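Service Intervals and Customer Return at an Independent Repair Garage
Final Project Report, Automotive Service Management
Hestbridge Technical College
Project supervisor: Frans Verstraete

1. Background

The Jacobs garage in Pestdale services passenger cars and light vans. Its owner asked the college to examine why many customers who come in for an oil change do not return for the next scheduled visit. The garage keeps a paper job card for every vehicle, and the front desk enters the main details into a scheduling program named Gelon. Reminder postcards are mailed from the same program.

The project set out to answer two questions. The first was whether the reminder interval used by the garage matched the mileage its customers drive. The second was whether the wording of the service recommendation on the job card had any bearing on whether the customer came back.

2. Data and Method

The garage provided 1624 job cards. Cards for body work, glass replacement and towing were removed, as were cards with no odometer reading. Vehicles that appeared only once were kept in the study and recorded as non-returning. Where a vehicle appeared more than once, the mileage between visits was calculated from the odometer readings and compared with the interval printed on the customer's reminder card.

Of the cards reviewed, 333 carried a written recommendation from the technician, such as brake pads to be replaced at the next visit or a coolant flush. Each recommendation was sorted into one of 2 groups. Specific recommendations named the part and gave a mileage or a measurement. General recommendations used phrases such as "check brakes soon."

Customer names and plate numbers were covered before the cards were copied. The student team worked with the copies only, and the originals stayed at the garage.

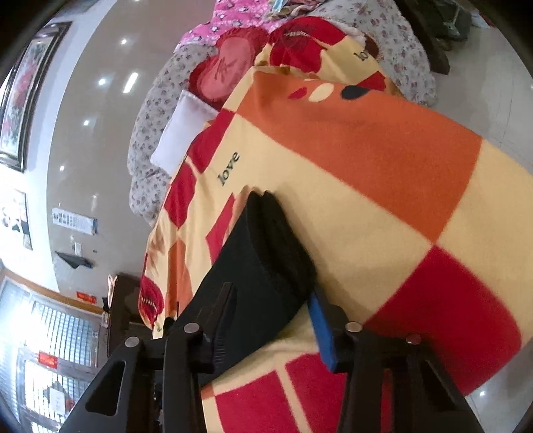

Figure 1. Folded black fabric item on a checkered fleece blanket.

3. Findings

The reminder interval was the same for every vehicle, regardless of age, engine or type of oil used. For drivers with long commutes the postcard arrived well after the service was due. For drivers with low mileage it arrived too early, and several of those customers had told the front desk that they regarded it as advertising. The garage had no way to record such comments in Gelon, so they were written in the margin of the job card and were not seen again.

Specific recommendations were followed by a return visit more often than general ones. The difference was clearest for brake work. Where the card gave the remaining pad thickness, customers tended to book before leaving or to call within the same season. Where the card said only that the brakes should be checked, most did not mention the matter at their next visit.

A further 251 cards had a recommendation box that was marked but left blank. Technicians explained in interviews that they often gave the advice by word of mouth at pickup. These cards could not be placed in either group and were left out of the comparison.

4. Limitations

The study covers one garage, and the results should not be applied to dealerships or chain shops without further work. Customers who did not return may have sold the vehicle or moved away. Handwriting on the older cards was difficult to read, and odometer entries that could not be confirmed by a second team member were dropped.

5. Recommendations

The team recommends that the reminder date be set from each vehicle's own mileage history once two readings are available. Until then, the interval in the owner's manual should be used. The team also recommends that the job card be revised so that the recommendation box has separate lines for part, measurement and suggested mileage, and that the front desk read these lines aloud to the customer at pickup.

A draft of the revised card was given to the garage in October and is attached as Appendix A. The interview questions for technicians are in Appendix B.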